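Kapitel 7
Störungen beim Öffnen und Schließen von Schubladen

Zuletzt aktualisiert: Februar

Im Labor von Vivgate blieb ein Roboterarm mitten in einer Schließbewegung stehen. Der Greifer hatte den Griff einer Schublade noch umfasst, die Steuerung meldete eine Überlast am Handgelenk. Montserrat Moya quittierte die Meldung und startete neu. Daraufhin zog der Arm ruckartig an und verschob den ganzen Tisch um etwa 6 Zentimeter. Verletzt wurde niemand. Der Fehler lag im Kraftgrenzwert, der nach einem Update wieder auf 600 Newton stand.

Eine quittierte Störung ist noch keine behobene Störung. Vor jedem Neustart muss der Greifer geöffnet und der Arm von Hand freigefahren werden. Abilio Valcárcel verlangt außerdem eine Prüfung des Umfelds. Dazu gehört alles, was bei einem Ruck kippen, rollen oder sich verfangen kann: Apfel und Orange auf der Tischplatte über der offenen Schublade ebenso wie die schwarzen Kabel, die unter dem Tisch über den Boden laufen. Abschnitt 7.2 behandelt die Grenzwerte.

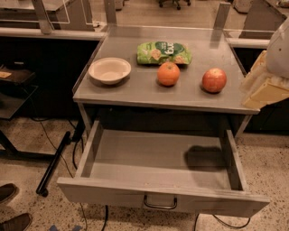
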